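Filed under: Datasets / Home & Community / Text

# Katen Repair Notes

Katen is a set of short written notes from a community repair evening. People bring in household things that have stopped working, someone at the bench has a go at them, and a note is written on a card before the item goes home. This repository holds the typed-up cards, a list of the words used in them, and a small script for checking new files.

There are 900 notes in the current version. They were typed by hand from paper.

## What is in the folder

- `notes.csv` – one row per card
- `words.csv` – spellings and short forms, with the plain word beside each
- `places.csv` – the three rooms the evenings have been held in
- `check.py` – looks for missing columns and odd characters

The files are UTF-8 with commas between fields. Notes with commas in them are in double quotes. If you open `notes.csv` in a spreadsheet, set the `card` column to text first or the leading zeros will go.

## Columns in notes.csv

- `card` – number written in the corner of the card
- `room` – Grarnano, Sorensen or Brurnumier
- `item` – what the thing is, in the words of the person who wrote the card
- `fault` – what the owner said was wrong
- `work` – what was tried
- `result` – fixed, part fixed, not fixed, or advice only
- `bench` – number of the bench, blank on the older cards

The `fault` and `work` columns are free text and vary a great deal. Some run to a whole paragraph about a toaster spring. Others say "fuse" and stop there.

`result` was a tick box on the card from the second print run onwards. Before that it had to be worked out from the text. Those rows were read twice, by two people, and where they disagreed the row was marked "part fixed". There are 33 of these. They are listed at the bottom of `check.py` so you can leave them out if you want a cleaner set.

## The items

Lamps come up more than anything else, followed by kettles, radios and vacuum cleaners. Clothing and bags were kept on separate cards and aren't included. Bicycles are included only when they came in with electric lights.

Computer parts get their own short forms, which took a while to settle. "PSU" and "power box" both mean a power supply, and "ally" means aluminium. The word "bracket" is used very loosely and can mean a mount, a clip or a corner piece. We left it as written and put a line about it in `words.csv`.

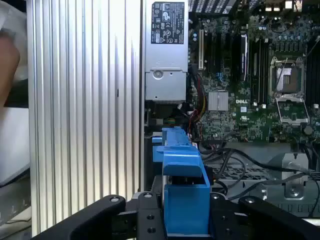 *Ribbed aluminium side panel, with a blue plastic part.*

Sewing machines were harder. Owners and benches often had different names for the same part, so the `fault` and `work` columns may seem to be talking about separate things. Read them together.

## How the cards were typed

Typing was done in batches, mostly on Tuesday afternoons. Each batch was one box of cards, and each box was typed by one person and read back by another. Spelling mistakes were kept unless they made the word impossible to follow. Crossings-out were dropped.

Names, phone numbers and street names were taken out. Where a name was part of the sentence it has been swapped for `[owner]` or `[bench]`. If you find one that slipped through, please report it by the card number only and don't paste the text.

124 cards were not typed at all. Most had got damp in the cupboard at Sorensen and couldn't be read. The rest were blank apart from a card number.

## Known problems

- Card numbers restart at Brurnumier, so use `room` and `card` together as the key.
- The bench numbers at Grarnano changed when the tables were moved in August. Bench 2 before the move is not bench 2 after it.
- "Advice only" was used by some people to mean the owner took the item away before anyone opened it.
- 112 rows have an empty `fault`. The owner usually wasn't there to ask.
- The notes don't say whether a repair lasted. Please don't use "fixed" as a measure of that.

## Running the check

 python check.py notes.csv

It prints the row number and column for each problem, then a total. It doesn't change the file. Curly quotes are reported as odd characters, and these can be ignored in the `work` column.

## Use and credit

You may copy, share and change the files for any purpose – teaching and paid work included – as long as you name the set and say what you changed. Please cite it as "Katen Repair Notes, compiled by Renata Yáñez".

Corrections are welcome as issues. Give the room and card number and the column, and say what you think it should be. The paper cards are still kept, so most queries can be checked against them, though this may take a few weeks.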